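Purkex 河川クルーズ旅程データセット データカード

概要

Purkexは、欧州内陸水路の河川クルーズについて、旅程表の寄港順、停泊時間、寄港地観光、船内サービスの記述を構造化した日本語コーパスである。旅行会社の販売ページと印刷パンフレットの文面をもとに、旅程の正規化、寄港地名の名寄せ、日程検索の評価に使うことを想定している。料金の予測や空室の推定には向かない。

収録件数は旅程1865件、うち寄港地観光の記述が付いたものは1759件である。残りは寄港地と時刻のみで、本文フィールドが空文字列になる。nullは使わない。

ファイル構成

itineraries.jsonl 旅程本体。1行1旅程。
ports.csv 寄港地の統制表。747地点。
excursions.jsonl 寄港地観光。itinerary_idで旅程に結合する。
splits/ 学習、検証、評価の各IDリスト。
tools/ 正規化スクリプトと検査スクリプト。

文字コードはすべてUTF-8(BOMなし)、改行はLF。ports.csvの区切りはカンマで、地名にカンマを含む場合は二重引用符で囲む。

主なフィールド

itinerary_id 文字列。再販による重複掲載は同一IDに統合済み。
operator_code 運航会社の匿名コード。元の社名は配布物に含まない。
season 出発月の範囲。年は持たない。
legs 寄港の配列。各要素はport_id、day、arrive、departを持つ。
overnight 真偽値。停泊のまま日付が変わる場合に真。
lock_transit 真偽値。閘門通過の記載が原文にある場合に真。地図からの推定はしない。
board 食事条件。full、half、none、unknownの4値。
text 原文をもとにした日本語の旅程説明。

時刻は現地時刻の24時間表記で、分が省略された原文は00分として扱う。「早朝」「夕刻」などの表現しかない場合、arriveとdepartは空文字列とし、表現そのものをtime_noteに残す。 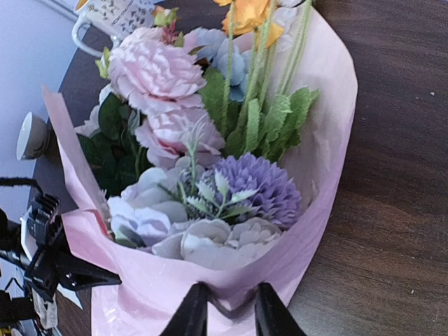
図1 淡いピンクの紙で包んだ造花の花束とグリッパの指

寄港地名の正規化

同じ町が言語ごとに別の綴りで現れるため、port_idへの対応付けは次の順で行う。

1. 完全一致。統制表のname列とalias列を参照する。
2. 記号と長音の揺れを除いた一致。
3. 国名と前後の寄港地による絞り込み。
4. 人手による確認。

手順3で候補が複数残ったものは手順4へ回す。手順4でも決まらないものはport_idを「UNRESOLVED」とし、原文の表記をraw_nameに保持する。これらを除外するかどうかは利用者側で判断すること。

市街から離れた桟橋に着岸する旅程では、観光の目的地と着岸地が一致しない。port_idは着岸地を指し、目的地はexcursions.jsonlのdestinationに入る。旧版では両者が混在していたため、旧版との比較評価は推奨しない。

作成手順

原文の取り込みと文字認識はWurkovが担当し、旅程構造への変換と確認はBaptistaが担当した。パンフレットの段組みは取り込み時に行順が崩れやすく、日程表の部分だけ別の抽出器で処理している。変換後、dayが単調に増えない旅程と、出発時刻が到着時刻より早い旅程を検査スクリプトで検出し、原文と照合した。overnightが真の場合、後者の検査は適用しない。 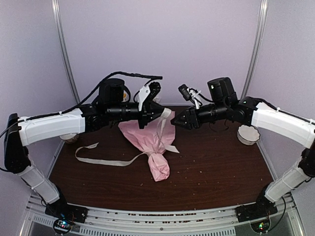
図2 木目の天板上で向かい合う二台のロボットアーム

textは直訳を避け、販売上の誇張表現を削った上で書き直している。「夢のような」「究極の」といった修飾は残さない。一方、「オールインクルーシブ」は食事や飲料の条件を示す語として保持した。範囲が原文に明記されていない場合、boardはunknownになる。

分割

分割は旅程単位ではなくoperator_code単位で行った。同じ会社の定型文が学習側と評価側に分かれて入ると、本文の類似だけで正解できてしまうためである。評価側には5社を割り当てた。件数の配分はsplits/内のREADMEを参照のこと。

検査スクリプトの実行

python tools/check.py --input itineraries.jsonl --ports ports.csv

終了コード0は異常なし、1は警告のみ、2は形式エラーを示す。警告には該当行のitinerary_idと検査名が出力される。--strictを付けると警告もエラーとして扱う。標準ライブラリのみで動作する。

既知の問題

・ドナウ川とライン川の旅程に偏っている。ポー川やドウロ川の件数は少なく、河川別の精度比較には適さない。
・水位低下時の代替旅程(バス移動、船の乗り換え)は原文に記載がある場合のみ収録した。実際の運航状況は反映しない。
・8月出発の旅程では、同一内容が上り便と下り便の両方で掲載されている例がある。寄港順が逆のものは別旅程として残した。
・下船後の延泊プランがlegsの末尾に含まれる場合がある。is_extensionが真の要素を除けば船上の区間だけを取り出せる。
・船名フィールドは表記の揺れが未処理である。結合キーには使わないこと。

利用条件

研究および社内評価での利用を認める。原文の復元を目的とした利用と、旅行商品の販売ページへのtextの転載は認めない。派生データを配布する場合は、データセット名Purkexと使用した版を明記すること。

変更履歴

1.2 着岸地と目的地を分離。time_noteを追加。
1.1 boardにunknownを追加。Prisorberg版の統制表を取り込み、aliasを拡充。
1.0 初版。

誤りの報告にはitinerary_idと該当フィールド名を添えること。地名の対応付けに関する報告では、raw_nameの値と、正しいと考えるport_idを併記する。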